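Lateo Street Notebook
Home | Galleries | Kitchen | Sheds | Write to me

Bags, Mostly

Text and sorting by Unai Bermúdez

I gave the small things at Nornness one afternoon in December. By small things I mean whatever is left once you have dealt with the furniture, the clothes and the papers, and are feeling pleased with yourself. They had been living in drawers and on the ends of shelves, and a good many of them had been put in bags, as if that were the same as being put away.

The method was to spread everything out on the big flowered cloth and deal with it from there. I recommend a plainer cloth.

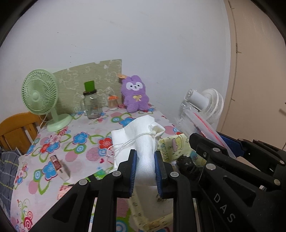
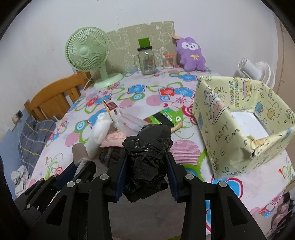
The white drawstring bag, first picture; the black plastic one, second. Big flowers throughout.

Some notes on what's there, for those who like that kind of thing.

The drawstring bag
White cloth, thin white string around the neck, crumpled all over. I have a weakness for a bag that closes with string. It suggests that somebody once meant to open it again, which can't be said for a bag with a knot in it. It went to the keep side, and was then moved to the undecided side, and then back. Cloth bags are useful for traveling and I travel once a year, to Aguirre, with one suitcase and no cloth bags.

The black bag
Shiny, creased and ragged lower down. A black plastic bag is the least helpful container in any house. You can't see into it, you can't write on it, and when you come across one at the back of a shelf you have to decide whether it holds something precious or is simply rubbish that never made it downstairs. My rule now is that a black bag gets dealt with the same day or it leaves. I have kept to the rule ever since I made it, so four days.

The clear bag with the red zipper strip
Over on the right in the first picture. I would like a house run entirely on these. You can see what you own, and you can close it, and then you can stack it with its relatives and they all slide off the shelf together.

The white bundle
Second picture, long and puffy and wrapped in plastic. I've noticed that when I don't know where something lives, I wrap it. Wrapping feels like progress. There's a shelf in the hall at Nornness that is pretty much all progress.

The two fans
One mint green with a round caged head, one white and turned sideways. It was December. They were out because I had cleared the cupboard where the fans are kept, and the cupboard then had 39 coat hangers put in it by someone in a hurry (me). I have tried owning one fan. In July you want it in the kitchen and in August you want it by the bed, and carrying it up the stairs makes you hot enough to need a second fan. So they both stay. The green one is the better looking and I suspect it knows.

The jars
A clear glass one with green on top and a little something left at the bottom, and a smaller one with an orange cap. I belong to the school that never throws out a jar with something at the bottom. My reasoning is that it isn't finished. The opposing school, which includes everyone else I have ever lived with, holds that it has been not finished for a very long time. We compromised by putting the jars next to each other, and that looked so much like a decision that we moved on.

The purple plush
Fuzzy, white-faced, small yellow bow on the chest, tag still sticking up from the ear. Bear or bunny, I wouldn't like to say, and I have asked at dinner and started an argument. It sat at the back with the pale green board behind it and presided. I found it much harder to get rid of anything with that face pointed at me, and I'd suggest that anyone starting a serious clear-out begin by turning the toys to the wall.

The little box
Red-and-white label, lying on its side on the left in the first picture. Small boxes are worse than bags. A bag at least collapses when you take the thing out of it. A small box keeps its shape and goes on looking as if it might be the right size for something. I once kept 190 of them under the stairs. There were boxes in there holding smaller boxes. I'm better now.

The checked blanket
Navy and gray, folded, over the left edge of things. Not part of the sorting at all. It was folded before I began and folded when I finished, the one object in the house with its life in order.

The orange chair
Slatted back, wooden, very orange. It came up from the kitchen so that I could sit down while I sorted. I stacked things on it inside ten minutes and did the rest standing.

The flowers
People have written in about the cloth before, so: yes, the same one, white with pink, blue, red and green all over it, and circles in the middle of the flowers. It is cheerful and it washes well. It is also a terrible surface for finding anything. A button put down on it is gone. I lost an eraser in one of the blossoms and spent a while picking at a printed pink disc with my fingernail.

How it came out
Three piles, as per the books. Keep, give, undecided. The give pile went into one carton for the Kunodum shop, which took it with good grace and gave me a voucher I have used to buy a basket. The keep pile went back to the drawers, with most of the bags flattened and put inside one other bag. The undecided pile is in a suitcase on top of the wardrobe, and I expect to hear from it around Easter.

If you are doing the same at your place, start early in the day while there's light, and don't let anyone bring you a drawer "while you're at it." I was brought four.

Next gallery: the hall shelf, if I can get the door open.

Comments and corrections to the address on the Write to me page. I already know about the coat hangers.

Back to Galleries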